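Trenaseck toy library asks borrowers to put things back in the basket

3/6/23

The Trenaseck toy library has 1,091 items on its books, and by closing time last month it could say with confidence where most of them were. They were on the table.

Members of the library, which shares the ground floor of the old Berge shoe store with a key cutter, got a letter this week asking for help with what it calls "the end-of-day situation." The letter runs to two pages. One of those is a list of single pieces that have lost the rest of their set, and it includes a toy stethoscope, half a wooden zipper and a giraffe described only as "front."

The trouble began when opening hours were stretched to cover the after-school crowd. Borrowing went up, which pleased everyone. Sorting time stayed where it was, at 11 minutes between the last family leaving and the lights going off, and the building's heating goes off with the lights.

Under the old system every toy had its own drawstring bag and a card with a checklist. Under the system that replaced it, which was never written down but was widely followed, toys were set on the nearest flat surface and left to work it out among themselves. Play vegetables ended up next to electronic games. Little boxes went out with the wrong thing inside, or with nothing. One family in Brerkar took home a tea set in January and found it was mostly farm.

The letter is polite about this. It does note that the basket is "a basket, and not a general direction." 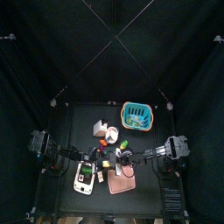
What changes in April

From the start of April, returns will go through a single sorting table, and small toys will be checked in there before they go anywhere else. The turquoise basket with the orange rim is for loose small pieces. Cards stay with the toy they came with. Cloths, including the pink one, are to be folded and put away, a rule that the letter underlines and that has already drawn one written objection from a member who prefers them rolled.

Anything with buttons and a screen will be switched off before it goes on the shelf. Readers who live over the store will know why. Last fall something in a cupboard played the same tune for most of a night, and the key cutter, who opens early, has not fully forgiven it.

Late returns will still cost nothing. Incomplete ones will cost 90 cents a piece, refunded if the piece comes home. The library says it does not expect to get rich. It would settle for the back of the giraffe.

Sonico, the secondhand store across the street, has agreed to keep a jar on its counter for strays found on the sidewalk. In its first week the jar took in a marble, a doll's shoe and a perfectly good house key — the last of these has been passed to the key cutter, who says it is not one of his.

Lists of missing pieces are available at the front desk.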